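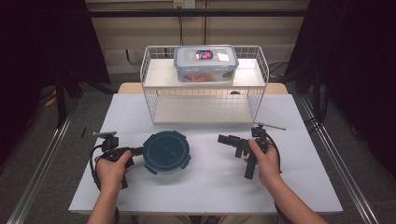 Grippers first, as that's what ate most of our time. Present were me (Branwen, typing as usual), Shireen, Mircea and Esmaeil, with Eifion joining by phone for the last bit. Shireen says the right one has been closing late again, and Mircea wants both handhelds stripped, cleaned and re-zeroed before anyone logs another run on the Drelgate cell. We went back and forth on the cables too! Each gripper has its own black one hanging down past the hand, and Esmaeil would love longer ones so there's less tug on the wrist when you reach for the shelf rack. The round teal lid stays on as our test piece – those four clips around the rim are a good check on whether the jaws are lining up.

Jaw pads. Mircea changed the left pair after 514 cycles and they were pretty chewed up (he passed them around, yuck). We agreed to swap pads every 100 cycles for now and see how fast we burn through the box. Eifion thinks that's overkill. Noted, Eifion.

Zeroing. Shireen got 3 good zeros out of 4 tries on the right gripper, and the bad one was off by a lot. She suspects the connector and I'm with her on that. She'll reseat it and try again with the spare from Pruretti.

To do:
Mircea – strip and clean both grippers, new pads on the right
Shireen – connector, then re-zero
Esmaeil – price up longer cables
Me – start a pad log and tape it up by the bench

Next meeting in December, same room, 4 o'clock.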